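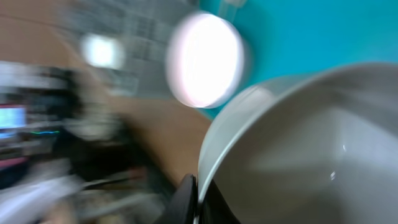
Automation & Labs

Search this site
Enter keyword
Print this page | E-mail this item

Teaching by hand at the Oston bench

Wednesday, November 24, 2021

The Oston group has been recording dishware tasks since July, and Ineke De Smet sent us an update for this issue. The work is part of Munro, the shared project on household handling. The aim this year is modest: get one arm to pick up a bowl, carry it and set it down again without a person guiding it.

For now a person does guide it. The operator works the arm by remote control, with a handheld controller that passes wrist and finger movements to the gripper. Every session is stored as a set of short demonstrations, and each demonstration has the joint readings and the video from the small camera at the wrist. The software side, Jundent, learns from both together.

Bowls turned out to be harder than cups. A cup can be taken from nearly any side. With a bowl, the operators found two grips that work: one finger inside and one outside, across the rim, or a wide grip on the outer wall. White bowls have an extra problem. The inside is smooth and pale, and the wrist camera sees very little to hold on to except the rim and a few small reflections. When the arm moves fast, the background smears and the rim is often the only clear line left in the picture.

De Smet's advice to new operators is to slow down before contact and after it. "People drive the arm the way they would move their own hand," she writes. "They swing it over, and half the recording is ceiling lights. I don't throw those out, but I want the slow part in there too."

Demonstrations with a lot of blur are therefore kept and tagged. The group plans to train one model with them and one without, and compare the two. Results are not in yet.

So far the set holds over 700 demonstrations from 9 operators. A session is limited to 60 minutes – after that, De Smet says, grips get sloppy and people start bumping the rim. Failed attempts are saved in a separate folder with a short note on what went wrong. The most common note is "closed too early."

Some practical points for groups that want to record their own:

Check the wrist camera mount before every session. A small shift makes older recordings harder to use alongside new ones.

Keep the controller scale the same for all operators. Oston changed it once partway through and had to sort the files by hand.

Say out loud when a demonstration starts and ends, and have a second person mark it.

The controller settings and the tagging sheet are available through Culisis on request. Groups already in Munro can find them in the shared folder, under "bowls."

Print this page | E-mail this item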